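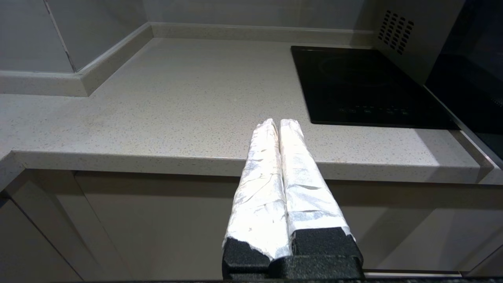 Chapter 4
Can It Wipe the Worktop Yet?

Every few years a firm announces that housework is solved. The claim usually comes with a short film, and the film usually stops before the washing-up. In this chapter we ask what a machine would have to do before a sensible household paid for it, and we begin with the kitchen, where most such claims come to grief. A person wiping down a speckled worktop feels the crumbs that the eye misses. A machine that relies on sight must tell a crumb from a fleck in the worktop, know that the black glass hob is set into the same surface, and keep off the touch controls along its front edge. Two fingers wrapped in crinkled white material may hold a cloth well enough. Holding a cloth is a small part of cleaning.

The Clernness trial, which we return to in section 4.3, set 172 kitchen chores in ordinary homes. Its authors counted 130 as done. Dariusz Jabłońska, who went through the records the following June, objected that 'done' included any chore a helper had set up beforehand – the pan moved, the cloth folded, the cupboard left open. Readers should keep that objection in mind whenever a success rate is quoted.

Shop-floor work is often held up as the easier case. The Balen packing line, described next, repeats one movement 1000 times a shift, and it still has a person standing beside it.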